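Lullent (video game publisher)

Lullent is a publisher of video games for home consoles and handheld systems, best known for the long-running puzzle series Plitstead and for the farming adventure Ragab. The company started out as a mail-order seller of other people's games, and for its first few years it had no thought of making anything of its own. It grew slowly, and a good many players who have spent whole winters with its games would have trouble naming the company behind them, which seems to have suited it well enough.

Early years

The mail-order business was run out of two rented rooms above a shoe repair shop. Customers sent in a coupon and a check, and the games went out in plain brown envelopes along with a folded newsletter full of hints, high scores and letters from readers. That newsletter turned out to be the part people loved best (copies still change hands among collectors today), and it was the letters page that nudged the company toward publishing. Readers kept asking for a puzzle game that two people could play on one screen without getting cross with each other, and after enough of those letters had piled up, Lullent hired a small team to try making one.

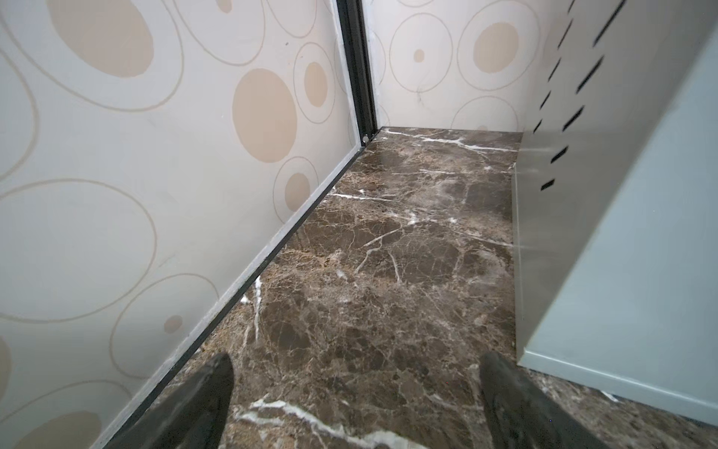
Dark brown marble with pale veins, beside a wall panel patterned in circles and rings.

Plitstead, the game that came out of this, asks two players to guide water through the streets of a small hill town. The first printing was only 1000 copies, all of them sold through the newsletter. A second printing went to stores the next spring, and the game has hardly been out of print since. Later entries added a weather system, a town editor and a gentler mode for younger children, though the basic idea of sharing one set of pipes has stayed just as it was.

Move into consoles

Bringing Plitstead to home consoles took a good deal longer than anyone at the company had hoped. The original had been drawn for a small screen, and nearly every street had to be done over by hand. The finished console version shipped with 284 puzzles, of which 79 were brand new, and it came with a printed map that many owners pinned to the wall. Reviews at the time were kind about the music and the two-player mode and rather less kind about the menus, which were slow to open and buried the save option under two other pages.

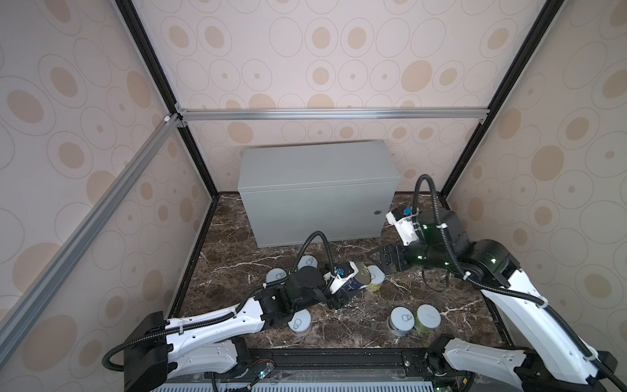
The menus were put right in the next release, and by then the company was already busy with Ragab, a much bigger undertaking. Ragab follows a traveling seed seller who settles in a dry valley and brings its old orchards back to life, one terrace at a time. It was the first Lullent game with a spoken script, and the first to be made by an outside studio, Naltstead, which had until then mostly worked on sports titles. The two companies got along so well that Naltstead moved into the same building partway through the project, and it has worked on every Ragab game since.

Releases and reception

There are 4 main games in the Ragab series, plus a shorter side story set in a fishing village. The second is generally the favorite among longtime players, who like its slow opening and its enormous cookbook. The third sold well but drew complaints over its crowded town square, where the picture could stutter badly during the October harvest fair, and a patch that cleared up most of the trouble followed a little later. Lullent still puts out a newsletter, now sent by email, and it still has a letters page.

Common questions
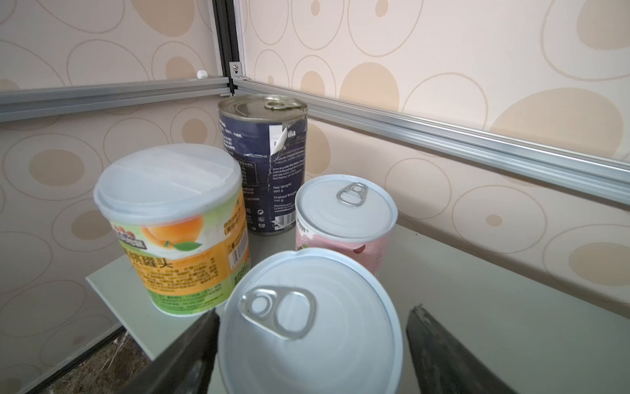 Do the Ragab games need to be played in order?
Each one tells its own story with a new main character, so a newcomer can start anywhere. The side story is the exception, and makes more sense after the second game.

See also: Plitstead (series), Naltstead (studio), Puzzle video games, Farming in video games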